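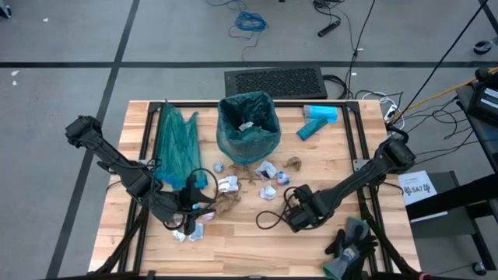
A table, a lined wastebasket and a crumpled green bag.

Open Call: Readers and Extras for "Clivik," an Independent Feature

Furow Pictures is a small film company with one finished feature behind it and a second one nearly ready to shoot, and we would love to meet you. "Clivik" is a quiet family drama, a little funny in places, about two brothers who come home to sell their late father's movie theater and find that they can't agree on a single thing, down to the popcorn machine. We start shooting in April, and the shoot runs for 21 days.

We are looking for 30 people to fill the seats in our theater scenes, plus a handful of friendly souls to read opposite our actors during rehearsals. You don't need any experience at all. If you have some, wonderful, please tell us about it (school plays count, and so does that commercial you did years ago!). You do need to be 18 or older, able to sit fairly still through a long take, and free for at least two full shooting days.

Extras are paid by the day, readers by the hour, and everyone gets a hot meal, help with parking and a name in the credits. We'd also like to have you all back for the cast and crew screening at the Csizmadia, the lovely old house where most of the picture will be filmed.

To apply, send us a recent photo, the dates you can work and a few lines about a movie you could watch over and over. Please put "Clivik extras" or "Clivik reader" in the subject line. Applications close 24/12/2022, and we write back to everybody, though it may take us a little while.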